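Compartment box

A compartment box (also organiser box, divider box or sorting case) is a shallow container whose inside is divided into many small cells by thin walls. It is used for keeping small things of different kinds apart from each other, for example screws, beads, fishing hooks, sewing needles, resistors or tablets. Most compartment boxes made today are of plastic and have a lid which closes with one or more latches. Older ones are of wood, tin or pressed card.

The compartment box is different from a small-parts cabinet, where each kind of part has its own drawer, and from a tool box, where the space is mostly open. It is also different from a tray insert, which has divisions but no lid and is placed inside a drawer.

Names

In British shops the usual names are organiser and compartment box. Anglers say tackle box, although this word is used as well for a much bigger case with folding trays. In haberdashery the name bead box is common, even when the box is sold for buttons or thread. The older trade name, assortment box, comes from the habit of selling screws and washers in mixed sets, each size in its own cell. The empty box was often kept after the set was used up, and some buyers wanted the set mainly for the box.

History

Boxes with inner divisions are very old. Writing boxes, spice boxes and paint boxes all had them, and so did the cases in which apothecaries carried their powders. The divisions were normally glued or slotted strips of thin wood. Printers kept metal type in large flat cases with a cell for each letter, and the cells were of unequal size, as some letters are needed more often than others. This idea of unequal cells is still found in modern boxes with movable walls.

Tin boxes with soldered divisions were common in workshops before plastic became cheap. They were strong, but one could not see what was in them with the lid closed, and the owner had to paint or scratch a mark on the outside. Clear plastic changed this. The first clear boxes were brittle and cracked easily at the hinge. Later ones, made from softer plastics, are less clear but bend without breaking.

The collector Noreen Ó Dálaigh, who has written on household storage in Irish homes, divides the plastic boxes into two groups: those made to hold a product in the shop, and those sold empty. In her view the second group grew out of the first one. Her own collection contains more than 600 boxes, among them an early Gavia case with a sliding lid and a set of button boxes by Sikora in four tints.

Construction

Body

The body is moulded in one piece. The outer walls usually lean slightly outwards, so that the box comes out of the mould without sticking. In the cheaper types the inner walls are moulded together with the body and cannot be moved. In the better types the body has narrow grooves along the inside, and loose walls are pushed down into them.

The plastic may be fully clear, or it may have a tint. Smoky grey, grey-green and blue are often seen. A tint hides small scratches and makes an old box look less worn, while the contents can still be recognised through it. The disadvantage is that small dark parts, such as black screws, are harder to see at the bottom of a tinted cell.

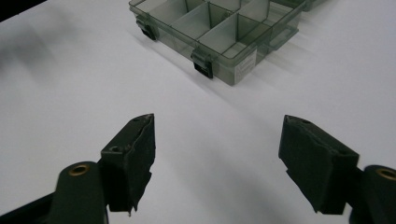

A compartment box in translucent plastic with a smoky grey-green tint. The front wall carries two black latches and a small white label.

Dividers

Dividers are thin, often only slightly thicker than a postcard. Fixed ones go across the box in both directions and form a regular grid. Movable ones usually go in one direction only, across long channels, and the user decides how long each cell should be. A box sold as having 32 cells may therefore be used with many fewer.

The weak point of every divider is its lower edge. If there is a gap between it and the floor of the box, flat things such as washers or sequins can slide under it into the next cell. Some makers mould a low rib on the floor to close this gap. The upper edge is important too. When it does not reach the lid, the contents mix as soon as the box is carried on its side. The Wesano range has a lid with a shallow pattern on the inner face, which fits over the tops of the walls - this works well, but only when the walls are in their standard places.

Latches and hinges

Small boxes close by friction or by a little tongue on the edge of the lid. From the size of a paperback book upwards, separate latches are usual. A latch is a short clip which turns on a pin or a thin strip of plastic and snaps over a lip on the other half of the box. Latches are often made in another colour than the body, with black being a frequent choice, and from a tougher plastic, as they are bent every time the box is opened.

A box with two latches on the front holds its lid flatter than a box with one in the middle. Very long boxes may have a third latch, or one at each end. Some makers sell spare latches, and in many models a lost one can be replaced without tools.

The hinge is on the opposite side. It may be a living hinge, meaning a thin line in the same plastic, or it may have pins. Living hinges are cheap and have no parts to lose, but in cold sheds and garages they become stiff and may split.

Sizes

There is no common standard for sizes. Pocket boxes may have as few as six cells. Boxes for a workshop shelf commonly have between 13 and 50. Some makers build their boxes to fit side by side in a carrying frame, and boxes of another make will then usually not fit, even when they look very similar.

Use

In sewing and craft work the boxes hold beads, buttons, bobbins and press studs. Gráinne Breathnach, in her handbook for bead workers, advises to fill each cell no more than two thirds, so that the fingers can reach in without pushing the beads over the wall. She also recommends rounded cell floors for very small beads, which are difficult to pick out from a square corner.

In electrical work the boxes are used for connectors, fuses and small components. Parts which are sensitive to static charge should not be kept in ordinary plastic. For them there are boxes of conductive plastic, normally black and not transparent.

Anglers prefer boxes with holes or slots, so that damp lures can dry. In the kitchen, compartment boxes are used for cake decorations and dried herbs, but only boxes sold as suitable for food should be taken for this purpose. Boxes for tablets form a group of their own, in which the cells are marked with the days or hours, and each cell often has a separate lid.

Labelling

The contents may be marked on the lid, on the front wall or inside each cell. A label on the lid is easy to read when the box lies alone on a table, but it is hidden when boxes are stacked. For stacked boxes the front wall is therefore preferred. A label inside the cell, under the contents, is seen only when the cell is nearly empty, and some shops use it in exactly this way, as a reminder to order more.

New boxes often come with a printed paper label from the maker or the seller. Many users remove it. The glue can be softened with warm water and a little washing-up liquid, or with cooking oil. Strong solvents should be avoided, as they make some clear plastics cloudy.

Care

Boxes are washed by hand in lukewarm water, with the movable walls taken out. A dishwasher may bend the lid, after which the latches no longer meet it properly. Fine dust in the corners is removed with a dry paintbrush before washing. A box which stands in strong sun for a long time becomes yellow and brittle, and tinted boxes may fade unevenly if they are stacked near a window.

Oil from new screws does not harm most plastics but makes dust stick to them. Rubber things, such as elastic bands and soft fishing baits, are more harmful. Left in contact with the box for months, they can soften the surface and leave marks which do not wash off. Bait boxes by Flaltora and others are made from a plastic which resists this.

See also

Bead tray
Button tin
Printer's case
Small-parts cabinet
Spice box
Tackle box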